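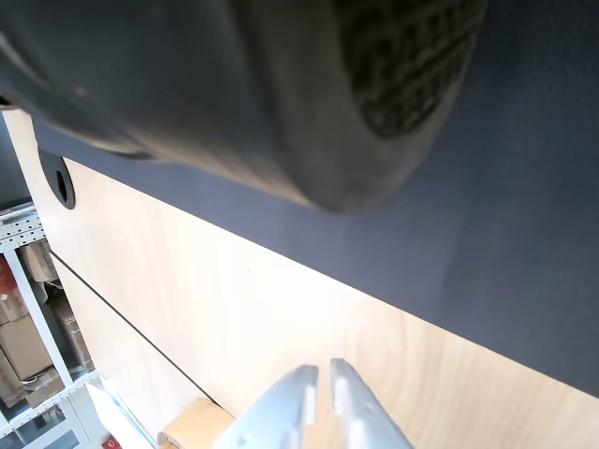
Forum > Arms and Grippers > Teaching by hand and teleop

Thread: Hand-guiding or remote, which do you use for desk work?

obi_onyekachi
Wrist view attached, gripper open, white fingers. I'm teaching ours to pick up from a pale wood-grain panel with a dark desk surface above it. I have 140 demos by remote control and the policy has learned one thing from them, and that is how I dither. It goes down, stops, has a think, comes up a bit, has another think. I recognise the manner from my own kitchen.

Before I record the next batch, should I drop the remote and just push the arm around by hand? It's a Stalteck, so it will go limp if asked nicely.

britar_owner
Hand-guide it. You feel the contact, you stop dithering. I did 25 by hand on the Britar and they beat everything I'd done with the remote.

gaeun_h
And your own hand was in how many of them?

britar_owner
All of them, a bit. It coped.

gaeun_h
It coped because you tested it with your hand there too. I did this for most of March. Lovely smooth demos, big pink thumb in the wrist camera every time, and then at run time the arm sat there waiting for the thumb. If you're training on that wrist view, stay on remote.

seungwoo_kong
Second that, with one grumble. Remote is only better if your lag is decent. Mine measured 162 ms and I was chasing the fingers like a man trying to plug in a kettle over the phone. Fix the lag first, then blame your character.

obi_onyekachi
Not measured it. I had assumed it was character.

britar_owner
You can hand-guide and then replay the joint path with your hands in your pockets, recording the camera on the replay. No thumb. I don't know why this is treated as sorcery.

gaeun_h
It's fine until the object has moved. You guide the arm through, the thing ends up somewhere else, you put it back a finger's width off and the replay closes on air. Then you've taught it to be confident about air.

britar_owner
Put it back properly, then.

gaeun_h
For every single demo. Enjoy.

borам_replies_late
Looking at the picture, how washed out is that panel by the fingers in your other recordings? White gripper on bright pale wood is hard going. I'd turn the exposure down or put something duller under it before deciding the demos are bad. Half of your dithering may be you squinting at the screen.

obi_onyekachi
Same in all of them. I did squint. I had the preview in a window the size of a biscuit.

siwoo_c
Also, trim the pauses. Anything where the arm isn't moving and the gripper isn't changing, cut it, leaving a short stop just before the grasp. Ortner's recorder does it with a tick box. Doing it by hand is a fine way to lose an evening.

seungwoo_kong
Careful with that. I trimmed too hard once and mine went at the desk like a woodpecker.

siwoo_c
Hence the short stop.

britar_owner
Or record 1000 and let the averages sort it out.

gaeun_h
1000 dithers average to a dither.

obi_onyekachi
Right. Lag measured, bigger window, exposure down, then another 25 by remote with the pauses trimmed. I'll try the replay trick on the side so that britar_owner can sleep. Will post both here.

britar_owner
Sleeping fine, thanks. Mark where the object goes with tape.

gaeun_h
And then take the tape off before the replay, or it'll learn the tape.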